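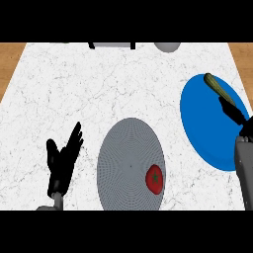 Home Programs Events Grants Contact

Brelik Custom Car Tour: Progress Report to the Luangrath Fund

Posted in: Show & Shine, Funding Updates

The tour has now made 2 of its 3 planned stops and, against the forecasts of several people on our own board, still has all its trailers. The first stop drew 198 registered vehicles. One was a hearse with hydraulics, which took People's Choice and then blocked the exit for most of the afternoon.

Piklow was the harder stop. The fairground had promised us the paved lot and gave us the grass, so the lowered cars parked on the road and their owners stood beside them looking wounded. Gate takings held up anyway. We spent $2000 of your grant on portable flooring, a line that did not appear in the original budget but will in every future one.

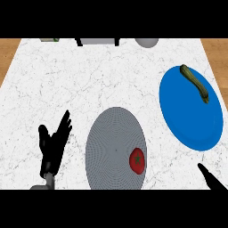 Kamol Bunnag has taken over vendor bookings and has persuaded Illex to bring its wheel display back for the final stop in October. Their colour preference for the banners has changed again. We have stopped printing banners until it settles.

Still outstanding are the sound permit, the judging sheets and a reply from the tire sponsor, who was very keen in the spring. We ask that the last instalment be released on the usual terms.

Shares 3 | Comments 2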